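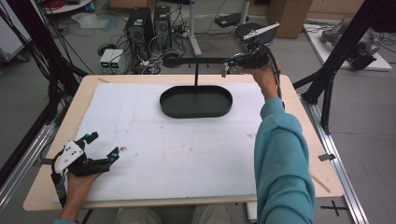 Jun 6, 2026

I have strong feelings about trays now. I didn't before this spring, and my husband would like it noted that he preferred me that way.

It started with the worktable. For the longest time mine was the place where everything in the house went to retire. Mail, seed packets, one glove, the good tape, the bad tape, a mug I'd sworn was stolen. Any time I wanted to do something on it I had to push all of that to one side with my forearm like a snowplow, and then I'd work in the little cleared bit until the pile slid back down on me. You know the kind of table I mean. Some of you are eating lunch next to one.

Then Birdie Rosenthal came over to help me sort beads (long story, a necklace broke, then another necklace broke) and she stood there with her coat still on and said, "Where's your tray?" I said what tray. She gave me a look I haven't had since middle school.

Her rule goes like this. A table gets one tray. Whatever you're working with lives in the tray, and when you're done the tray goes empty and the table goes bare. If something doesn't fit in the tray, it doesn't belong to the job you're doing. I argued with her for most of an afternoon and then went home – well, she went home, I was home – and ordered one.

Actual tray talk, for those who came for it:

**Get a rim, but a low one.** I bought two before I got it right. The first was a Stelivdale, pretty as anything, with tall sides, and I kept banging my knuckles on it every time I reached in for a bead. The second was flat as a plate and everything rolled off. What you want is just enough edge to stop a rolling thing.

**Oval beats square.** I can't defend this with science. Small stuff collects in square corners and you have to dig it out with a fingernail. With rounded ends you can sweep one finger along the side and it all comes around to you. Hajar El Idrissi, who sews much better than I do, says the same about pins.

**Go dark.** White beads on a white tray is how I lost a whole evening. A dark tray on a light table and you can find everything, and you can also find the tray.

**Smooth inside.** No ridges, no woven anything. I had a wicker one years ago and I believe there are still sequins in it.
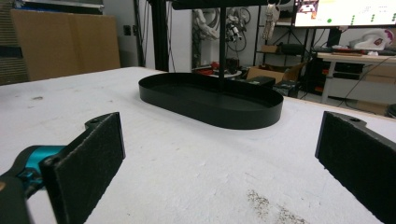 *Low rim, rounded ends, nothing in it. Birdie would approve.*

Now, the surface under it. I get asked about this more than the tray! A big white sheet over the tabletop is the best thing you can do for a work area, and I mean big, none of this placemat business. It saves the wood underneath, it bounces the light back up at you, and you can spot a dropped anything from across the room.

It will not stay white. I want to be very clear on that so you don't write to me all upset. It'll get gray scuffs, it'll get specks, and sooner or later there'll be a brownish patch off to one side that you'll scrub at and then make your peace with. I used to fuss over every mark. Then Genivaldo Arruda, who has had the same board on his model train bench since before I met him, told me that a spotless board just means you haven't made anything, and I decided I liked that a lot more than scrubbing.

If you do want to clean it, go easy. Brush the loose bits off first with a dry, soft brush, toward you, into a dustpan. Don't wet it while there's still grit on top or you'll just grind it in (I have done this, I have the gray swirl to show for it). After that a barely damp cloth, then a dry one. Foam board in particular doesn't love water, and the edges will puff up on you if you get carried away. And when it's really past saving, flip it over. You get a whole second board for free and feel like a genius.

Next thing, overhead. If you can hang or stand something above your table, do it. A plain upright with a bar going across takes up hardly any room on the surface, and a bar is so useful. Mine holds a clip lamp most days. Hajar hangs her scissors from hers on a loop of ribbon. Virgilio Javier at the craft supply place wanted to sell me the fancy Briden one with the swivel and the little shelf, and it was lovely, and I'm sure I would have filled the little shelf with mail by dinnertime. I went for thin and black and boring. Put it behind where you work so you aren't hugging a pole all day.

And then the floor, which I was hoping to skip. Cords are my weakness. I can keep a tabletop bare for a week at a stretch and meanwhile it's spaghetti down below. My only real advice is to get the power strip somewhere you can reach it without crawling, and keep the cords on the far side, away from your feet. Edileuza Peixoto uses those soft wrap ties and labels every single plug in her tidy little handwriting, and I've been meaning to copy her since winter. I have the ties. They're in a drawer. If anybody has a system that works for a person who will not label plugs, the comments are open.

A few of you asked how the one-tray thing is holding up, so let me report. I made it 13 days with a bare table at bedtime, then we had company and it all went to pieces, then I got back on it. The trick that helped most was leaving the tray out, empty, in the same spot near the back. When I put it away in the cupboard I stopped using it right off. When it sits there with nothing in it, it sort of asks me what I'm doing, and if the answer is "dumping the mail," I feel silly and walk the mail over to the desk. (The desk is a different post. The desk is bad.)

Oh, and the necklaces! Both are fixed. It took us 9 evenings on and off, Birdie did most of the knots, and there's one bead in the blue one that's definitely from the other one. My niece wore it last weekend and I didn't say a word.

Next time I want to get into thread storage, and I've got a Vương box here I've been trying out that I have mixed thoughts on. The lid is wonderful. The dividers are going to need their own paragraph. If you've got one too, tell me whether yours came with the extra clips, because mine didn't and I'd like to know if I should be calling somebody.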